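We use cookies to measure traffic and remember your settings. By continuing to browse you accept our use of cookies. Accept / Manage preferences

3.2 Timing of declaration decisions

Players who leave a university basketball programme before their final year make two decisions, and the data record only one of them cleanly. The date on which a name enters the draft list is public. The date on which the player made up his mind is not, and earlier work has mostly treated the two as the same. Szekeres and Pálfi (the Győri panel) take the filing date as given and report that late filers are picked lower. We argue that this result is sensitive to how withdrawals are coded.

Our sample covers 300 players who filed at least once. Of these, 115 withdrew before the deadline and returned to their programmes. A player who withdraws and files again the following season appears in the Győri panel as two separate cases, with the first closed as a non-event. In our coding he is a single case with an interrupted spell. The difference matters most for guards, who withdraw more often than centres and who also make up most of the second filings.

Games missed through injury are entered as a running total at the time of filing. We do not separate knee injuries from other lower-limb injuries, as club reports are uneven in the detail they give. Where a report gives a range of dates, the later date is used. Ametepe (personal communication) has suggested using minutes lost in place of games lost; the two measures are close to collinear in our sample and we keep games for ease of comparison. 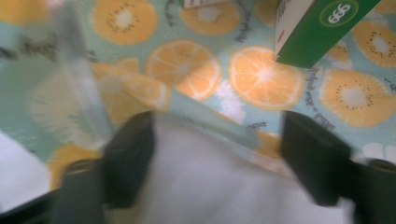
Figure 2. Two black gripper fingers with a white, creased object between them, over a cloth printed with orange and yellow fruit slices.

Expected draft position is taken from the Limaria consensus board, which averages published rankings once a week during the season. Players outside the first 100 places are assigned a common value. This censoring is crude, but few of the affected players remain on the list at the deadline and the estimates change little when they are dropped. A second board, Goleck, was considered and set aside — its archive has gaps in April, when most filings take place.

The hazard of filing is modelled with a discrete-time logit, with weeks since the last competitive game as the time axis. Covariates are expected position, age, games missed, and whether the head coach left during the season. Standard errors are clustered by programme. Programmes with a single filer are kept in the main model and removed in the check reported in Section 4.3.

One difficulty remains. Players who wait are a mixed group: some are waiting for medical clearance, some for feedback from clubs, and some for a coaching appointment at their own programme. Dudás and Partington treat waiting as a signal of weak demand. Our interviews do not allow us to reject that reading, though the coefficient on expected position is small once injury is included, and it loses significance when coaching changes are added. We return to the coaching term in Section 5, where transfers between programmes are brought into the model as a competing outcome.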